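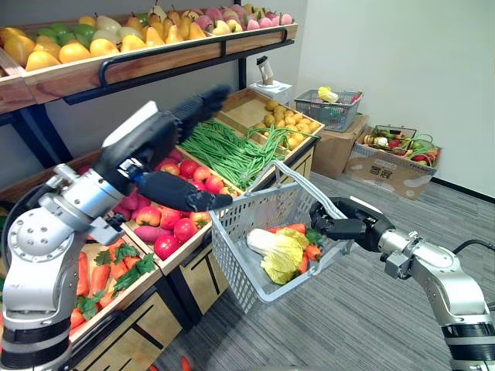
3. Data collection

3.1 Setup

All demonstrations were recorded on the Cimus platform, which has two arms, each ending in a multi-fingered hand, and a camera at head height between them. The operator stands behind the platform and wears a pair of tracked gloves. Wrist position from the gloves sets the target for each arm, and finger bend sets the target for each hand. The operator looks through a headset that shows the head camera view and nothing else. We chose this view on purpose. If the operator could look around the side of the robot, the recordings would contain movements that depend on information the policy will never have.

The task area is a small produce stand built to resemble the fruit and vegetable corner of a grocery store. It has a long upper shelf for fruit and a row of angled wooden crates below it. We used artificial produce throughout. Real produce bruises after a few dozen grasps, changes color over a week, and would have to be replaced several times in a collection of this length. The artificial items keep their shape and color, although they are lighter than the real ones and their surfaces are more slippery. We return to this in Section 3.5.

Figure 3 shows the platform during a basket task, seen from the head camera. The right hand holds the white handle of a plastic shopping basket and keeps it off the floor, and the left hand is open in front of the display with its fingers toward the upper shelf. A napa cabbage and several carrots are in the basket.

Figure 3. Head camera view during a demonstration. The right hand carries the basket. The left hand is free to pick.

3.2 Tasks

Each demonstration is one shopping request carried out from start to finish. A request names the items to be fetched and, for some requests, the order in which they should go into the basket. The text of the request is stored with the recording and is given to the policy as input during training.

We divided the requests into two groups. Single-item requests ask for one kind of produce, such as "put an apple in the basket." List requests ask for several kinds and require the robot to move between the shelf and the crates. List requests are harder for the operator as well as for the policy. The basket gets in the way of the picking arm more often, and the items already inside can block the place where the next one should go.

In both groups the right arm holds the basket and the left arm picks. We considered letting operators switch arms when it was convenient. In a pilot, the switches took a long time and happened at different points for different operators, and a policy trained on the pilot recordings often hesitated with both hands near the basket. Fixing the roles removed this problem. It also means that the policy has never seen the left hand hold the basket, and we make no claim that it could do so.

3.3 Operators and schedule

Collection began in June and ended on Saturday, August 13, 2022. Gleice Andrade ran the sessions and trained the operators. New operators practiced with the gloves until they could finish 2 list requests in a row without dropping an item. Practice recordings were deleted and are not part of the data set.

Sessions were kept short. Holding an arm out in front of the body is tiring, and tired operators tend to lower their elbows, which brings the robot's forearms closer to the crates. We saw this clearly in the pilot, where most contacts between an arm and a crate came late in a session. After the pilot we added a fixed break and let operators stop early whenever they wanted.

Requests were handed out by the Drukley scheduler, a small program that keeps a list of every request and how many accepted recordings it has so far. It always picks from the requests with the fewest recordings. Operators could skip a request once, and it would then go back on the list for someone else. Early on, requests for long green beans were skipped far more often than others. The beans lie in a tangled layer and several tend to come up together. We changed the wording from "a green bean" to "some green beans," after which any number of beans counted as correct and the skipping stopped.

3.4 Changing the scene

A policy trained on a stand that never changes will learn where things are instead of what they look like. To prevent this we rearranged the stand between blocks of recordings. Crates traded places, fruit on the upper shelf was moved along its length, and items of one kind were mixed into a crate of another. Mixed crates proved useful. When the red apples share a crate with sweet potatoes of a similar dark red, the hand has to go to the right item and cannot simply reach for the crate.

The contents of the basket at the start of a demonstration were also varied. Some demonstrations start with the basket empty and others with items left over from an earlier request. We did not tidy the leftover items. A cabbage lying on its side takes up a large part of the basket floor, and operators learned to place smaller items beside it or to push it over with the back of the hand. Both behaviors appear in the recordings and we kept both.

We did not clear the background. Spare baskets and cardboard boxes were left in the room and moved from time to time, and items that fell to the carpet during a block were usually left there until the block was over. Our first plan was to reset the floor after every recording. It slowed the sessions down, and in early tests a policy trained only with a clean floor slowed or stopped when an item lay in view near the display.

3.5 Grasping with artificial produce

The low weight of the artificial items affects the data in two ways. First, a light touch is enough to move them, so a hand that arrives slightly off center will push the target away. Operators compensated by lowering the thumb first and closing the fingers against it. This shows up in the recordings as a short pause just before the grasp, and trained policies copy the pause. Second, the items can be held with very little force. The finger commands we recorded should not be expected to hold a real cabbage, and anyone using the data with real produce will need to raise the grip force or collect additional demonstrations.

Small round items such as potatoes were the most likely to slip out during the move to the basket. When an item was dropped back into a crate, the operator was told to pick it up again and continue. When it fell to the floor, the operator took another of the same kind. We kept these recoveries in the data, with a label at the moment of the drop. A policy trained without them behaved as if it still held the item and opened its empty hand over the basket.

3.6 Recording and labels

Each recording contains the head camera video, the joint positions of both arms and both hands, the commands sent to them, and the text of the request. Commands and positions are stored separately. They differ whenever a hand is pressed against something, and the difference gives a rough sign of contact on a platform that has no touch sensors in the fingertips.

After each session the recordings were loaded into the Ghaffari annotation tool. An annotator marked the start and end of each pick, the kind of item picked, and any drop. The annotator then accepted or rejected the recording. Reasons for rejection were a wrong item in the basket at the end, a gap in the video, an emergency stop, or a basket set down on the floor partway through. A recording in which the operator reached for the wrong item and then corrected it was accepted.

Annotators disagreed most often about where a pick starts. Some placed it at the first movement of the arm and others at the moment when the fingers began to open. We settled on the first movement toward the item and had the earlier recordings marked again. The marks are used only for evaluation and for choosing training segments. The policy itself does not see them.

3.7 Resulting data set

The final data set, which we call Gorkutis, contains 4,000 accepted demonstrations. We set aside 200 of them for testing. The test demonstrations were taken from arrangements of the stand that do not occur in the training part, so that a policy cannot score well by remembering the position of a crate. Of all the demonstrations recorded after the pilot, 94 percent were accepted.

The data set has limits that follow from how it was made. There is one stand, in one room, with one type of floor. The platform was parked in front of the display before each recording and its base did not move, so the data says nothing about driving up to a shelf or along one. Every basket in the training part is carried by the handle. Section 4 describes the policy trained on these recordings, and Section 5.3 tests it with a basket of a different shape.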